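Card tray

A card tray is a small open container used to hold wallet-sized cards upright on a desk, counter or hall table. It differs from a card holder, a closed or slotted case meant to be carried, and from a card index box, which has a lid and dividers. The three forms are often kept together.

Dimensions

Bank cards, transit cards and most membership cards follow the ID-1 format of the international standard ISO/IEC 7810, measuring 85.60 by 53.98 mm with a nominal thickness of 0.76 mm. A tray for such cards has a floor slightly longer than the card edge that rests on it and walls well below card height, so that the upper part of each card can be gripped. The Trellent pattern, sold to offices from the Bositz works, has an inner length of 80 mm and takes cards standing on the short edge only.

Materials

Moulded plastic is the usual material. Walls are commonly rounded at the corners, which eases release from the mould and makes cleaning simpler. Wood, pressed metal and leather-covered board are also used. On polished stone a plastic tray slides easily, and felt or rubber pads are sometimes fixed to the underside.

Arrangement

Cards in a part-filled tray lean against one another along its length. The front card is seen in full and those behind show mainly their upper edges, so cards of different colours are easier to tell apart than several of one design. Chip cards may be stood with the contact at the top or the bottom. A card holder in current use is generally laid beside the tray. 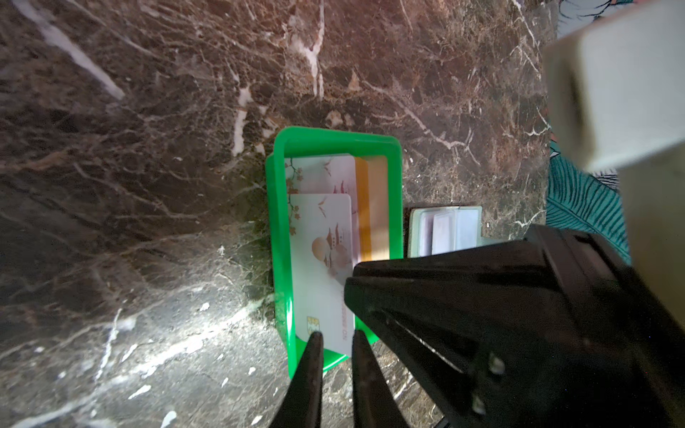 Njål Berge objects to storing chip cards in open trays at all, arguing that grit collects on the floor of the tray and scratches the contacts each time a card is drawn out. He recommends a closed case for any card used less than once a month. The Lindholm handbook of desk fittings takes the opposite position and advises only that the tray be emptied and wiped at intervals.

Care

Plastic trays are washed in lukewarm water with a mild detergent and dried before the cards are returned. Solvents can cloud a glossy rim. Printed cards should be kept out of direct sunlight, as pale inks fade first.

Collecting

Decorated cards are collected for their printed designs, and trays are used for sorting them before they are placed in albums. The Trolwood collection lists 2,754 cards, of which some 1,000 carry a chip.

See also: card holder, card index, letter rack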